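### 4.2 収集キットの試用と設置条件

本節では、評価対象である手持ちグリッパ型の収集キット Plikum を実際の作業場所で使ったときの所見をまとめる。仕様の比較は前節の表を参照。比較対象は Jukik(据置アーム式)のみ。Ilari は貸出期間が合わず、今回は見送り。

試用は2月。作業者は3名、いずれも遠隔操作の経験なし。説明は口頭で7分、紙のマニュアルは渡していない。課題は卓上物体の把持と移動で、果物、小箱、布類を使用した。1試行は「近づく・つかむ・置く・離す」の4段階で区切り、途中で落とした場合も記録は残す(後で失敗ラベルを付与)。総試行数は252。うち有効と判定したものは92%だった。無効の内訳は、マーカーの見失い、記録開始ボタンの押し忘れ、同期ずれ。押し忘れが一番多い。これは機器というより手順の問題だが、開始音が小さいという指摘は3名全員から出た。

場所の選定について。提供元 Malabanan の導入案内では、専用の撮影ブースを推奨している。しかし本研究の関心は、普段使いの広い部屋でどこまで使えるかにあるため、ブースは組まず、人の出入りや他の作業も止めなかった。背景に人が立つ、棚や机が写り込む、照明が複数ある、といった条件はそのまま残した。卓面は赤い布で覆った。灰色の筐体との区別がつきやすく、後処理での切り出しが楽になる。ただし赤い物体とは当然相性が悪い。リンゴの輪郭抽出は手作業の修正がかなり必要だった。布の色は要再検討。
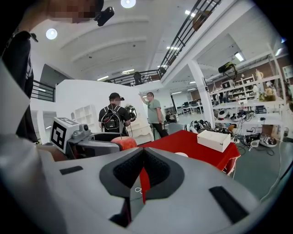
**図7** 手持ちグリッパのカメラから見た作業場所。左に別のグリッパとマーカー付きの白い立方体、その先にリンゴ。

図7の視点では、自分側のグリッパが視野の下半分を占める。購入前にカタログだけ見ていると見落としやすい点なので、書いておく。顎部のV字の開きは中央に入り、赤い細帯が縦に通っているため、つかむ位置の目安にはなる。一方で、手前の物体は筐体に隠れやすい。対象を奥に置けば見えるが、今度は腕を伸ばす姿勢が続き、疲れる。結局、卓の縁から少し内側、という置き方に落ち着いた。机の高さも効く。低いと手首が先に痛くなるとのこと。

視野の広さについては評価が分かれた。卓の向こうの部屋の奥、天井、上階の手すりまで入る画角で、自己位置推定の手がかりは多い。壁際の棚のように動かない構造物が入ると、推定は安定する傾向があった。反面、作業と無関係な人物も写る。図7では手前の人物の顔にぼかしが入っているが、公開を前提とする場合、この処理の工数は見積もりに入れておくべきである。Plikum の標準サービスに匿名化は含まれず、別料金。契約前に確認のこと。ここは正直わかりにくっかた。

マーカーについて。立方体の面に印刷された白黒パターンは、もう一方のグリッパとの相対位置を取るために使う。正面から見える限り問題はないが、手首を大きくひねると検出が切れる。復帰は早い。復帰直後の数フレームに位置の飛びが出るので、本研究では前後を切り捨てた。平滑化で済ませる方法もあるが、接触の瞬間が鈍るため採用せず。

ケーブルと周辺機器の扱い。床置きの機材が増えると足元が狭くなり、作業者の立ち位置が固定されてしまう。立ち位置が固定されると、データの多様性が落ちる。後半の試行では卓の四辺を順に使うよう指示したが、配線の都合で一辺は最後まで使えなかった。延長ケーブルは同梱品が短い。別途購入を進める。Jukik は据置のためこの問題は起きないかわり、設置に半日かかり、場所を移すたびに校正が必要になる。校正の手間は Plikum の方が明らかに軽い。起動時に一度、あとは電池交換の後のみ。

サポート体制。窓口担当の Femke Boersma 氏からの返信は早く、同期ずれについては設定ファイルの差し替えで対応してもらった。差し替え後、同じ症状は再現していない。ただし原因の説明はなく、修正版が正式に配布されるのかも未回答のまま。長期利用を考える場合は気になる。

費用面。機材は買取と月額の二択で、データの変換・検収は月額側にだけ付く。自前で変換を書ける研究室なら買取でよい。変換スクリプトの移植には予想より手間取り、時刻の単位が文書と実データで食い違っていたことが主な理由。文書側の誤りと確認済み。検収は依頼していないので、品質については評価できない。

以上の所見のうち、画角と遮蔽に関するものは4.3節の定量評価で扱う。疲労については人数が少なく、聞き取りの記述にとどめた。両手課題は4.4節。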